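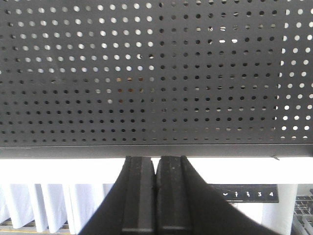 Data card, issue 9

Erkbridge Chores: wrist-view recordings of household and light shop work

Summary

Erkbridge Chores is a set of 3,863 recorded attempts at ordinary jobs, made with a two-finger gripper and a small camera at the wrist. It was put together to help answer a plain question: which chores can a machine do today without a person stepping in, and which ones still fall apart? The set covers 50 tasks. It includes the failures, and we ask that you keep them in when you report results.

What is in it

The tasks fall into 5 groups: opening and closing, picking and placing, cloth, wiping, and thin sheet parts. The last group was added in this issue. It covers trays, covers, shelf panels and perforated metal, taken by the edge or by a folded lip. These parts turn up in kitchens and on shop floors alike, and earlier issues had almost none of them.

Each recording holds the wrist video, joint positions, gripper opening, and a one-line task instruction. Outcome labels are success, partial, failure, or stopped by operator. Recordings from Dodmont also have a side view. Those from Barros do not.

How it was collected

Operators drove the arm by hand controller in furnished rooms and at workbenches. Rooms were left as they were, so curtains, racks and appliances show up behind the work. Window light was not controlled. Part of the video is overexposed as a result, mostly near the edges of dark metal parts. We did not correct it.

Operators could retry a grasp as often as they liked within one recording. A retry is not marked as a separate attempt. If you need a count of grasps, use the gripper opening signal.

Baseline results

We trained one policy, called Nesivard, on the full training split and ran it with no help from an operator.

Picking up solid objects on a clear surface went well. Wiping was fair, though the policy often missed corners. Cloth was poor. Thin sheet parts were the weakest group of all. The usual failure came early: the fingers closed just short of the lip, or pushed the panel away before they had hold of it. When the wrist is close under a large panel, the panel fills most of the view and there is little left to judge distance by. A regular pattern of holes seems to make this worse - one row looks much like the next.

So our answer to the question above is mixed. A machine trained on this data can clear a table if the items are simple. We would not leave it to take a shelf out and put it back.

Known problems

- Gripper opening reads slightly high after the finger pads were changed in November. A correction table is in the calib folder.
- "Partial" was used loosely in the early cloth recordings.
- Printed labels and numbers on appliances have not been masked.
- There is no force sensing. Contact has to be judged from video and motor current.

Use

Free for research and teaching. Please do not use the success labels as proof that a product is safe to run around people. Test splits are fixed, and changing them between issues makes scores hard to compare.

To report a bad label, open a ticket with the recording number and the time in seconds.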